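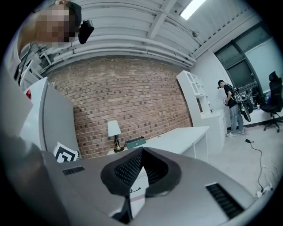

Larndale Schools Add Competitive Chess and Strategy Gaming to Activities Calendar

April 20, 2025

The Larndale school district will recognize online strategy gaming as a sanctioned student activity beginning in June, when a summer pilot opens at the high school library. The district's activities director discussed the decision in an interview at the administrative office, along with the cost of the program and the rules that will apply to students who take part.

The pilot follows a request from students who had been meeting on their own after class. According to the director, the request was first filed as a club application and was returned twice for missing paperwork.

"The students were patient with us," the director said. "Our forms asked for a field, a bus schedule and a list of protective equipment. We had to rewrite the forms before we could approve anything."

Participants will compete in chess and in Vidatine, a turn-based strategy title played in teams of 3. The district chose a turn-based game after parents raised concerns about violent content at a public meeting last winter. The director said that staff members played several titles before making a recommendation to the board.

"I will admit that I lost every match," the director said. "The sophomores were very polite about it." 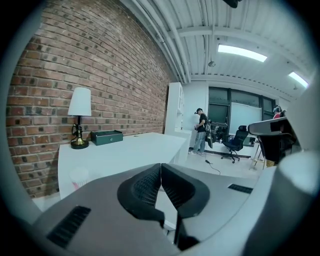

Eligibility and Practice Time

Students in the pilot must meet the same grade requirements as athletes. A student who is failing a course may attend practice but may not compete until the grade improves. Practice will end at 5 p.m., and matches may not be scheduled during final exams.

The director described the limit on practice hours as the most debated part of the policy. Several students had asked for evening sessions so that they could play teams in other time zones.

"We listened to that request and declined it," the director said. "A building has to close at some point, and so does a school day. If families wish to allow more play at home, that is their decision."

Funding

The board approved $3,000 for the pilot. Of that amount, $2,479 has been committed to headsets, network equipment and league fees. The library's existing computers will be used for all matches, and students will not be charged to join.

Neighboring Siltness started a similar program last year and shared its handbook with Larndale. The two districts expect to meet in an exhibition match at the Tsai Center, which seats 600. Tickets will be free for students of either district.

Asked whether gaming might draw students away from the track or band programs, the director said that most of those who signed the original request had not belonged to any school activity.

"Those are the students I want to see at the activities fair," the director said. "We also have two trombone players on the list, and their rehearsals come first. The band director has made that clear to me."

The district will review attendance and grades at the end of the summer session. Registration forms are available at the high school front office and must be signed by a parent or guardian.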